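Furnden Shared Workshop
Bench build helper wanted (part-time, paid by the session)

Location: Furnden workshop, Mevholm, rear entrance
Contact: Jurgita Stankevičius
Apply by: 30th July

We are looking for one person to help finish a two-arm sorting bench that members have been putting together at the Furnden shared workshop. The bench is meant to take small electronic parts and wired connectors out of bins, bring them to a tray in the middle, and put them back where they belong. Both arms are mounted and powered. The remaining work is mostly cabling, gripper adjustment and a lot of patient test runs.

The build was started by Aivar Mägi and Jairo Henao as a home project in Aivar's garage. It moved to Mevholm in June when it got too big for the garage. Aivar looks after the mechanical side and Jairo writes the control code. You would work with one or both of them at every session.

What you would do

Set out parts in the bins before each run and clear them afterward.
Run the pick-and-place routine, stop it when it goes wrong, and write down what happened.
Reroute and tie down cables so they stay clear of the joints through the full range of movement.
Swap and adjust gripper fingers. We have three sets and none of them is right for thin wires yet.
Crimp and solder short leads.
Keep the parts log up to date. It is a spreadsheet and it is behind.

What we need from you

You can solder neatly and use a multimeter. You have built or repaired something with motors in it, at home or at work. You can read a simple wiring diagram. You will hit the stop button without waiting to be told.

Some Python would be useful, but Jairo can show you the commands you need for the test runs. No degree or certificate is required. You must be 18 or over and able to stand at a bench for most of a session.

Hours and pay

Sessions last 90 minutes and are held in the evening. The total for the job is $1,350, paid in two halves, the first at the midpoint and the second when the bench passes its final test. Travel from Tovatdale is covered if you keep the tickets. Members of the workshop may apply and will be paid the same as anyone else.

Where the build stands

Circuit boards are the easier half of the job. The arms can be taught a position for a board and sent back to it, and the remaining problem there is letting go cleanly over the tray.

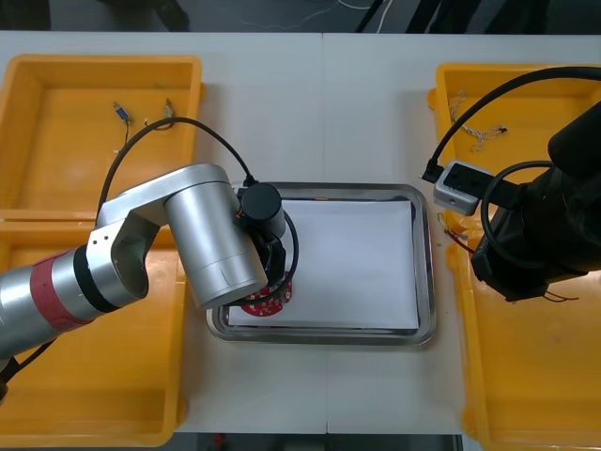

Wires are harder. Thin leads with small connectors catch on each other, and the grippers tend to lift two when we want one. We expect the new helper to spend more time on this than on anything else. If you have ideas about finger shape or padding, bring them.

How to apply

Send a short note to Jurgita Stankevičius through the contact form on the workshop page, or leave it in box 244 by the rear entrance. Say what you have built and which evenings you can do. A photo or two of your own work is welcome. Please don't send a long résumé.

We will invite a few people in for one trial session, which is paid. Safety glasses are provided. Tie back long hair and leave loose sleeves at home.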